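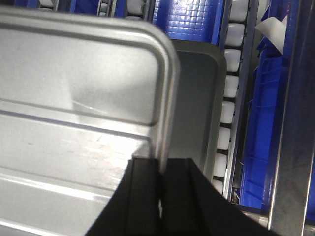

What is stainless steel?
Stainless steel is a metal made mostly of iron, with a smaller amount of another metal called chromium mixed in. A mixture of metals like this is called an alloy.

Why plain iron rusts
Iron joins easily with oxygen when water is present. The result is rust, a flaky reddish-brown material. Rust falls away and leaves fresh iron open to the air, so the damage goes on. The old footbridge at Sirkcombe, built of iron in 1884, has to be painted again and again to keep water out.

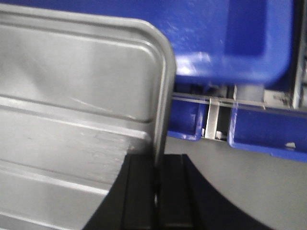 Chromium also joins with oxygen, but it makes a very thin, clear layer that holds tightly to the metal. The layer is far too thin to see. If the metal is scratched, new chromium meets the air and the layer forms again. Thin diagonal scratches like the ones on this steel tray do not usually lead to rust - the layer mends itself, although the marks stay.

Try it at home
Ask an adult for 2 small jars, a plain iron nail and a stainless steel spoon. Cover each object halfway with salty water. Look at them every day for a week and draw what you find.

Words to know
Alloy: a metal mixed with one or more other materials.
Corrosion: slow damage to a metal by air or water.

Mosside Museum Learning Service, April 2022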